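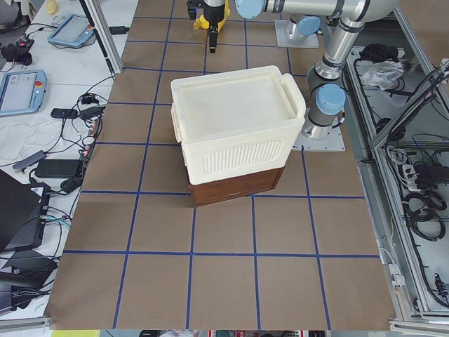

I finally got the office dashboard off my laptop and onto the hallway screen, and I am so happy with it! It runs on Perrin, the little open-source signage player that Ekene Aliyu kept mentioning at our Tandale meetups, and setup took me one evening (with a break for noodles).

My favorite part is the playlist editor. You drag in a calendar, a bus timetable, a folder of pictures, whatever you like, and each one gets its own timer. I gave the calendar 200 seconds, which is way too long, and then dropped everything else to seven. Much livelier!
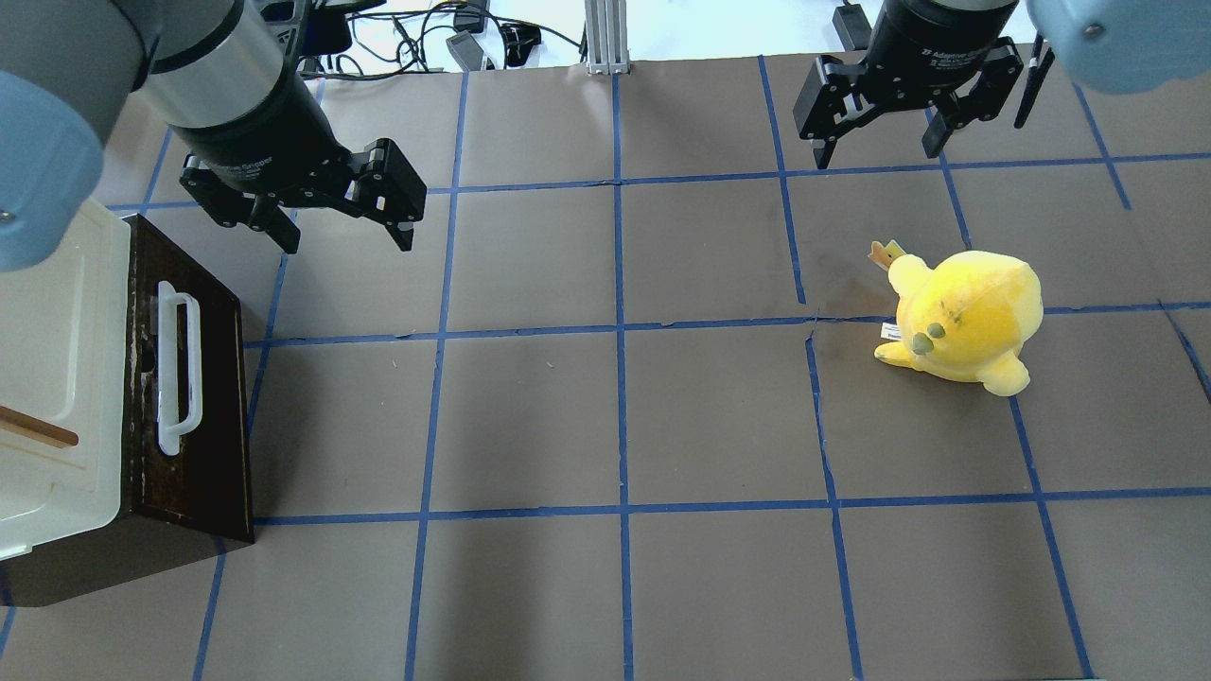
Yellow chick, blue tape grid.

The one snag was fonts. Version 2 ignores anything you put in the old theme folder, so my headings all came up in plain Arial until Anong Chaiyaporn told me to move the files into "shared" and restart the player. Works like a charm now. Thanks, Anong!

I've got 284 pictures in the rotation, shuffled, and the screen still switches without a stutter.
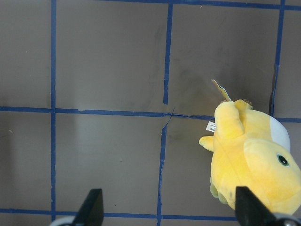 What I want to try next

Scheduling! Perrin can swap playlists by time of day, so I'd love a morning one with just weather and buses, then something sillier after lunch. Chinyere Akinola has a script that pulls room bookings straight from Brarmont, and she's promised to send it over once she cleans up the config file. If you've done this already, leave me a comment, I want to see your layouts!

We use cookies to remember your preferences. Accept | Settings

© 2020 Adebayo Ekpo | Contact | Back to top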